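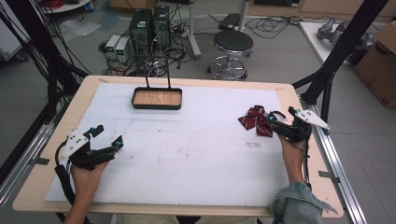 Your questions about the folding robots

Are we losing shifts?
No. All 13 of us at the Dundbridge linen and hire shop keep our hours until at least September, and I've got that in writing from Fengying. After that she'll sit down with each of us, and I'll post whatever I hear.

What's with the hand-held grippers?
That's how the robot gets its lessons! You hold one in each hand and do the job yourself, a tie for instance, and the movements get recorded for it to learn from. Your usual way of doing it is fine (yes, even yours, Ataberk).

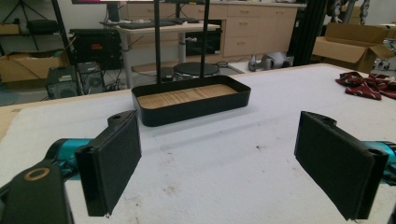

Answers by Songül Akbulut,
Floor lead, Finishing

Do I have to take a turn?
Nope, put your name on the sheet if you're keen. Turns go for 10 minutes and then you swap, as wrists get sore. You're on your normal rate the whole time.

Will it do the fiddly stuff?
Ties and napkins first. Beading, pleats and anything a customer's nervous about stay with us, and I can't see that changing soon.

Who do I grumble to?
Me, or Nuria if it's about pay. I'm at the Mileck counter from 7 most mornings, so come and find me there.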